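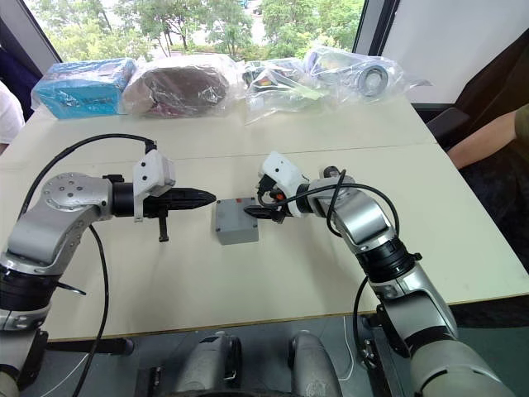
Enseñanza por demostración (robótica)

La enseñanza por demostración, también llamada programación por demostración o aprendizaje por imitación según a quién le preguntes, es el conjunto de técnicas con las que una persona le muestra una tarea a un robot en vez de escribírsela línea por línea. Yo llevo una buena temporada metida en esto y todavía me hace gracia lo de «mostrar», porque el robot no mira como miraría un aprendiz: lo que se guarda son posiciones de articulaciones, aperturas de pinza y, casi siempre, las imágenes de las cámaras, todo con su marca de tiempo.

Guiado manual

Es la forma más antigua que sigue en uso. Se pone el brazo en un modo blando, con la gravedad compensada, lo agarras por la muñeca y lo llevas tú misma por el recorrido. Con un solo brazo es una delicia (¡de verdad, se aprende en una tarde!). Con dos la cosa se complica, porque hacen falta las dos manos y te queda poca atención para la pinza. Además tu propio cuerpo se cuela en las cámaras, y un modelo entrenado con esas imágenes puede acabar fijándose en tu manga.

Teleoperación

Aquí la persona maneja el robot desde fuera, con mandos de realidad virtual, con un ratón 3D o con un par de brazos maestros que los otros copian. Los brazos maestros son mis favoritos – pesan, cansan y hacen ruido, pero la correspondencia entre tu codo y el del robot se entiende enseguida. El punto flaco es el tacto. Si el sistema no devuelve fuerza, una aprieta de más, y en tareas tan tontas como sujetar una caja por un lado y pulsar un botón con el otro brazo eso se nota muchísimo: la caja se escurre o la pinza se queda empujando contra la mesa.

Episodios y variación

Cada repetición grabada se llama episodio. En Vesavberg usábamos Jello, un programa de grabación hecho en casa, bastante feo y muy fiable. De una tanda de 141 episodios nos quedamos con 139, y de los otros dos prefiero no acordarme. Conviene mover el objeto entre una toma y la siguiente, girarlo un poco, grabar a distintas horas si entra luz por la ventana. Kalliopi Tsolakis, con quien compartí mesa allí, insistía en conservar también las tomas con titubeos y correcciones, y yo al principio le discutía. Ahora las guardo: un modelo que solo ha visto trayectorias limpias no sabe qué hacer cuando se desvía un centímetro.

Cuántas demostraciones hacen falta

Depende de la tarea, del modelo y de lo ordenada que sea la gente que graba. Para un agarre sencillo nos bastaron 13; para una tarea de dos brazos en Flodport llegamos a 395 y seguía fallando el último gesto.

Véase también: clonación de comportamiento, manipulación bimanual, compensación de gravedad, método Psarras de segmentación de episodios.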